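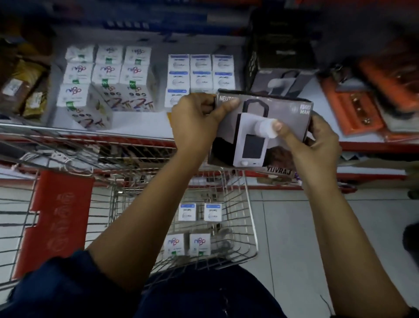
Buying and Handling Small Boxed Appliances
Household Guidance, Rilness Consumer Office, Radurberg

Small appliances and handheld devices are among the items most often returned by Radurberg households, and many of those returns follow from a hurried choice in the store. The guidance below covers the trip from the shelf to the kitchen or utility cupboard.

Before leaving home

Measure the place where the appliance will stand or hang. Write down the width, depth and height, and add the space needed for a handle, a plug or a lid that opens upward. Carry handles that arch over the top of a device are easily forgotten, and a shelf that fits the body may not fit the handle.

Check the outlet to be used. Households in older buildings should note whether the nearest socket already carries a heater or kettle.

At the shelf

Lift the box with both hands, one at the upper edge and one supporting it from below. Keep it level over the cart while reading the panels. Handles cut into the cardboard should not be trusted with the full weight until the bottom flaps have been checked.

Read the sides as well as the front. The front panel usually carries the name and a large picture of the product, and the picture may be larger or smaller than the device itself. Dimensions, voltage, power and contents are generally printed on a side or on the base. Compare the model name on the box with the one on the shelf label. Boxes are often put back in the wrong place by other shoppers.

Look at the seals. A box that has been opened and taped again may be complete, but staff should be asked to open it at the counter before payment. Crushed corners should be treated in the same way.

In the cart

Place the largest box flat on the bottom of the cart. Small boxes may go beside it, with their labels facing up so that the cashier can find the codes. Wire carts have open gaps in the base, and loose cables should be coiled and fastened before they are set down. Do not stack heavy goods on a box with a printed display or a viewing window. Bottles and cleaning liquids belong in a separate bag.

At home

Leave a cold box unopened in a heated room for 6 hours before connecting the device. This applies particularly from October onward. Open the box from the top and cut the tape with a short blade. Lay the parts out on a towel and compare them with the contents list before throwing anything away.

Write the date of purchase on the inside of the lid in pencil. Receipts printed on thermal paper fade, and a photocopy should be kept with the manual. Households that own several devices may find the Wogan folder useful. It holds 100 sheets and is available at the Office's front desk.

Storing the packaging

Keep the original box until the return period has ended. After that it may be flattened and recycled, with the foam inserts removed. Where a device is put away for part of the year, the original box remains the best container. Store it off the floor, away from pipes, and mark the contents on the narrow end.

Text prepared by Solène Baudry
Revised December 2023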